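Nodora Utensil Holder, Two Compartments
Item no. 862
Sold by Flillness Kitchen & Table

A plastic holder for chopsticks, spoons and other long utensils. It can sit on the counter or go to the table at mealtime.

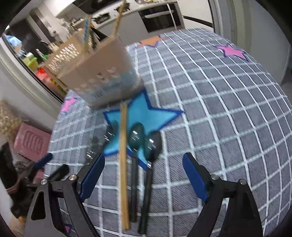

Nodora holder, with chopsticks and spoons on the table.

The divider keeps chopsticks on one side and spoons on the other. Rows of small openings let air through and help washed utensils drain. Color: beige. 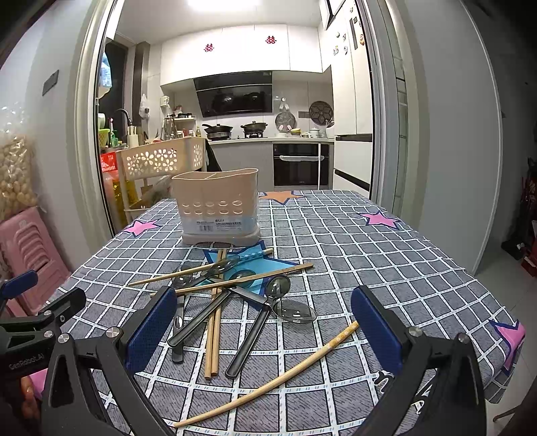

Wipe the tray when water collects in it. The holder can be washed by hand with warm water and dish soap. Do not put it in an oven or set it next to a lit burner.

Peel off the product label before first use. If glue stays behind, rub it with a little cooking oil and wash again. 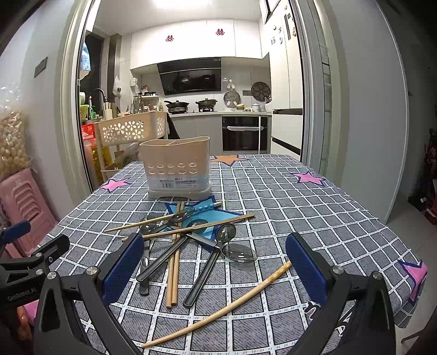 Chopsticks should go in with the eating ends up. Mixed sets are fine, and you can keep wooden and metal pieces in the same holder. Longer items such as spatulas and ladles also fit, but put the heavy ones in first so the holder stays steady.

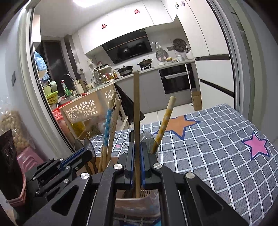
Shipping and returns

Orders leave our Prollton warehouse within two working days. Returns are accepted for 22 days if the holder is unused. For bulk orders, write to Evangelia Raptis in the sales office.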